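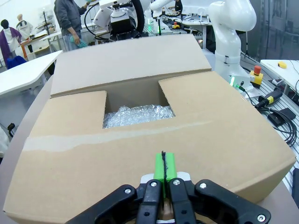
Bernix 20 - contract review for small legal teams. Upload the lease or NDA, get a redline back. Flags missing clauses, odd renewal dates, bad indemnity wording. Works in Word, no seperate login. 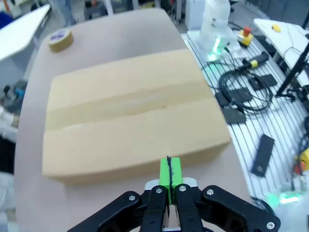 Issahaku wrote in that the clause search alone cut their NDA backlog, though they'd still like better table support. It's on the list for September.

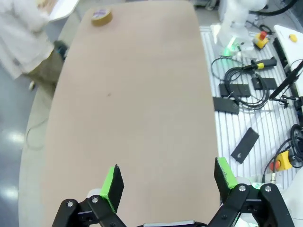 Plans and seats

Starter, 10 seats. Firm, 441 templates included. Bigger than that, ask for a quote, we usually anwser same day.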